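Sorting Small Household Items by Shape: Project Report

Sang-wook Seok and Young-sook Ryu

3. Method

We worked at one table and kept the lamp in the same position for the whole project. The items came from drawers at home and from a box that Young-sook's aunt had packed in March. After we took out duplicates and anything broken, 165 items were left. Each one got a number and a line in the log sheet.

We sorted by outline first and by surface second. The outline groups were flat, round and tapered. If we disagreed on a group, the item was set aside and looked at again the next day – this was slow, but it kept the log clean.

4. Results

Flat items were the easiest to place. Round items caused some trouble, mostly lids and caps that could also pass as flat. The tapered group was the smallest and took the longest per item. We changed our minds on three of them, and two were moved to another group.

Surface was harder to judge than outline. Shiny items looked lighter or darker depending on which way they were turned, so we wrote down the main color and made a separate note for the tip if it was different.

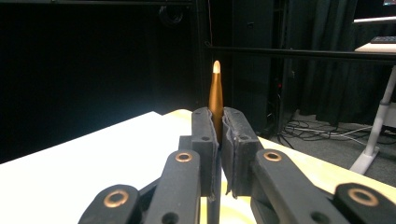 Figure 2. Tapered item held upright: smooth copper-gold body, rounded pale cream tip.

Items like the one in Figure 2 were logged under "tapered, shiny" with the tip color in the notes column. We did not record what each item was used for. Sang-wook wanted to add length as a third property, but we had already finished half the log by then and left it out.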